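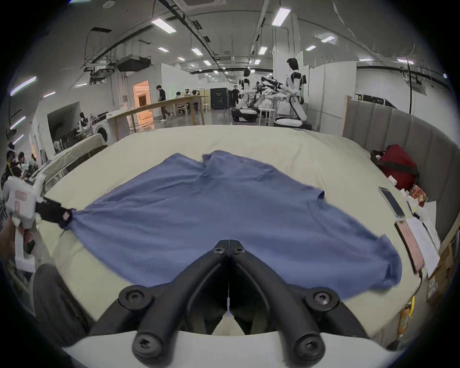
*A blue short-sleeved T-shirt spread out on a mattress.*

# Household Notes: Airing and Caring for Mattresses

Residents of Pletarlow are responsible for the everyday care of the mattress supplied with their unit. The following guidance was prepared by Toshiko Iwasaki of the Housing Services Office and replaces the sheet issued in August.

## Airing

Strip the bed completely when changing the linen and leave the mattress uncovered for the morning. Open the window and draw the curtains well back. In humid weather, a fan set at the foot of the bed will serve the same purpose. Clothing and folded laundry may be sorted on the bare mattress, provided that everything is fully dry. Damp towels must not be left on it.

## Vacuuming

Use the upholstery attachment and work in overlapping strips from the head to the foot, then along the seams and piping, where dust and lint collect. The vacuum cleaners kept in the Fudside laundry room are rated at 2000 watts and should be set to low suction for this task. Empty the canister before returning the machine.

## Stains

Blot fresh spills with a dry white cloth. Do not rub. For marks that remain:

- Mix a little mild dish detergent into 400 mL of cool water.
- Dampen a cloth with the solution, wring it out firmly and dab from the outer edge of the mark towards the centre.
- Repeat with plain water, then press with a dry towel.
- Leave the bed unmade until the area is dry to the touch.

Bleach is not permitted, as it weakens the cover and alters its colour. Baking soda may be sprinkled over a stale-smelling area once it has dried, left for several hours and vacuumed off.

## Turning

Mattresses in the Skidden wing are single-sided. Rotate these from head to foot every three months and do not flip them. All other mattresses may be both rotated and flipped. Two people are needed for either job. The side handles are intended for positioning only and will tear if used to lift the full weight.

## Protectors

Each unit is issued with one fitted protector. Wash it separately on a warm cycle and tumble dry on low. The replacement charge for a lost or damaged protector is $95.

Requests for a replacement mattress should be addressed to Fergus Rennie at extension 536.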